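**Technical notes from the Grotano opera workshop**

April 26, 2024

The July production at Grotano is a double bill, and most of the technical work since the last newsletter has gone into the change between the two halves. The first piece uses a raked floor and a painted back wall. The second uses a flat floor, a full-width screen and a chorus entrance from upstage center. The interval is the only time available to get from one to the other, and the stage cannot be lit to working level for the first part of it while the curtain call for the first piece is finishing.

The rake is built in 13 sections. Each section sits on a fixed frame and locks to its neighbor with two coffin locks, one near the front edge and one near the back. In the earlier plan the sections were to be struck individually and stacked stage left. A trial on the rehearsal floor showed that the stack blocked the chorus entrance, so the sections will now leave in pairs through the scene dock, with the downstage pairs going first. The last single section goes out with the prompt-side steps bolted to it. The running sheet has been rewritten to match, and the copies marked "draft 2" should be thrown away.

The locks themselves have been a nuisance. Several were stiff enough that the hex key rounded before the cam turned. All of them have been taken out, cleaned and refitted, and the worst have been replaced. Keys are now tied to the frames on short lines. Anyone who borrows one for another job should put it back on the same frame.

**Projection**

The second piece depends on projected material for most of its length. The screen is a rear-projection surface in a single width, hung on the fourth bar, with the projector on a platform against the back wall. Throw distance at Grotano is short. The only lens that fills the screen at that distance leaves a bright center and noticeably darker corners, and no adjustment of the projector removes this. A correction mask has been built into the playback software, which lowers the center of the image until it matches the corners. The cost is overall brightness. The designer's night sequences hold up well under the mask. The dawn sequence in the final scene does not, and the grade for that sequence is being redone with higher midtones.

There are 255 cues in the present video list, including preloads and blackouts. The number will come down. Many of the cues were added during piano rehearsals to cover places where the tempo had not settled, and those can be folded into longer clips with a hold point at the end. The conductor's tempos for the storm and the second duet are now stable to within a bar or so from one run to the next, and the storm clip has been recut with two hold points in place of nine separate cues.

Playback is called from the score by the stage manager and fired by the video operator. Timecode was considered and turned down. Nothing in the orchestra pit is locked to a clock, and a sequence that cannot wait for a singer's pause will be wrong on some nights. The operator has a conductor monitor on the desk and a vocal score marked with every hold.

One matter remains open. The screen moves slightly when the scene dock door is open, and a straight horizon line projected on it can be seen to bend. The door has to be open for the chorus entrance. A weighted pipe in the bottom pocket has reduced the movement but not cured it, and a second trial with side ties is planned once the screen is hung in the theater.

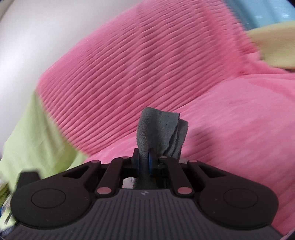 Lighting for the first piece follows the original plot with small changes. The front-of-house bridge has been refocused to clear the top of the painted wall, which was catching a hard edge from two of the profile lanterns. Side light from the booms is now doing more of the work on faces. This suits the staging, which keeps the principals turned toward each other for long stretches, and it keeps spill off the wall. The drawback is that a singer who steps upstage of the third boom loses light from one side. Marks have been laid on the rake in low-visibility tape, and the assistant director has a drawing that shows the usable area.

In the second piece the limit on front light is strict. Any level high enough to light the chorus from the front also washes out the screen. The chorus is therefore lit from high side positions only, with a small amount of low fill from the front edge during the prayer. Anyone who has seen the lighting sessions from the stalls will have noticed that the rear row is darker than the front. The difference is partly intended. The rear row will be brought up slightly after the first orchestra rehearsal on stage, when their final positions are known.

**Sound and the offstage band**

Neither piece is amplified. The sound department's work covers cue lights, show relay, the conductor monitors and the offstage band.

The offstage band plays twice. In the first piece it is heard from the dock, behind a closed door, and the only question is whether it can be heard at all over the strings. With the door fully shut it could not. It is now set open by a hand's width, with a drape over the gap to stop light. In the second piece the band plays from the rear of the circle, and the problem there is delay. Sound from the back of the circle arrives late at the pit, and players who follow what they hear will drag. The band leader has been given a monitor with the shortest signal path available and has been asked to play slightly ahead of the beat as it is felt in the room. The first attempt was ragged. The second was close enough that only the opening bars needed to be repeated.

The monitors were changed for this reason. The older flat screens added a visible lag of their own, caused by image processing that could not be turned off. They have been moved to the dressing rooms, where the lag does not matter.

**Surtitles**

The surtitle text for both pieces has been revised. The first piece has just over 400 slides, which is high for its length and reflects a wordy libretto with a good deal of quick dialogue. The second has 300. The reading test with an audience of friends and staff produced two useful findings. The first was that two-line titles shown during fast ensemble passages were not read to the end. These have been cut to one line, and repeated text is left blank after its first showing. The second was that titles which give away the end of a phrase before it is sung spoil the comic scenes. Those titles have been split.

The title screen sits above the proscenium. From the rear stalls at Grotano the circle overhang hides it from the last three rows. A repeater screen will be fixed to each side wall under the overhang. Seats in those rows are being sold at the usual price on that basis, and the repeaters need to be working for the first preview.

**The Bultstead store**

The scenery from the last two seasons is held at Bultstead, and the lease on the smaller unit ends in July. Everything in it has to be moved, sold or broken up by then. The stock list has been checked against the contents. The items worth keeping are the curved staircase, the two column sets, the stock flats in sound condition and the black masking. The ship's deck is not worth keeping. Its frame has been altered for three different productions and no longer assembles square. Usable timber and steel will be recovered from it, and the remainder will go for disposal.

Other companies with an interest in the garden gates or the large bed should write to the workshop. Both are sold as seen and must be collected. They are heavier than they look, and a van with a tail lift is needed for either one.

**Models and drawings**

The Amarasinghe model room will be open for members on the two weekends before opening. The set models for both pieces will be shown at 1:25 with their lighting, next to the ground plans and one full set of technical drawings. The video material will run on a small screen at the back of the second model. It is a fair guide to timing and color but not to brightness, for the reasons given under Projection.

Drawings are now kept in Vomomen, which replaces the shared folder. Each drawing has one live version, and earlier ones are locked when a new one is issued. Departments that print their own copies should check the issue letter in the title block before cutting anything. Two treads for the prompt-side steps were made last month from an old issue and had to be remade at the correct depth.

**Schedule changes**

The fit-up now begins one day earlier than shown in the last newsletter. The extra day is for rigging only, and there will be no access to the stage floor for other departments until the fourth bar has been loaded and the screen is at its dead. The lighting focus follows overnight. The piano dress for the first piece is unchanged. The piano dress for the second piece moves to the evening call so that the video can be seen with the house fully dark.

Interval change rehearsals will take place after each stage session until the change has been completed twice within the allowed time. Full crew is needed for all of these, including dressers, as the quick-change booth has to move with the upstage masking. Gloves and safety footwear are to be worn on the rake at all times during the strike, and costumed performers should stay clear of the dock until the stage manager gives the call.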